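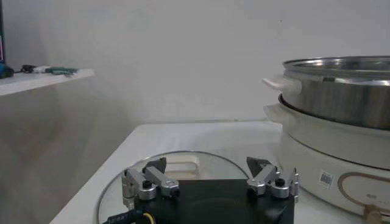 Wrist view, gripper open above the glass lid, cooker to the right.

Unit 2: Looking after the Barkari cell

The Plellener handout says a gripper needs a wipe and "a quick look" every 464 cycles. I have never found out where 464 comes from, and you should ask the same of any interval you are given. Steam doesn't count cycles.

Before power-up:
- Try each black bolt and screw on the finger links with a driver. Looking tight isn't tight.
- Move the wrist through its full range by hand and watch the cable. It needs slack at both ends.
- Wipe both fingertips, then check that they close evenly.
- Write down what you found, including "nothing." 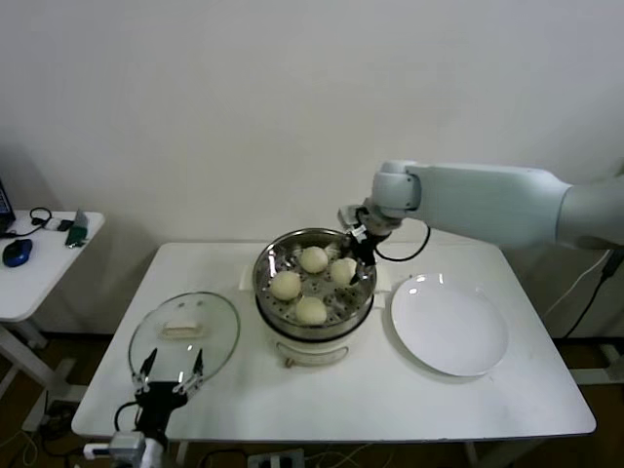 Two arms at the steamer, buns on the tray, lid set down at left.

Note how low the right gripper sits over the tray rim. A small error in the table height puts a fingertip into steel. The log claims 2,915 cycles without a recalibration. Maybe so, but I would measure before believing it.

For next time, read section 19 and bring one claim from it that you doubt.

Related notes
Unit 1: Trukberg arm mounts
Unit 3: Bråten cable guides

Back to top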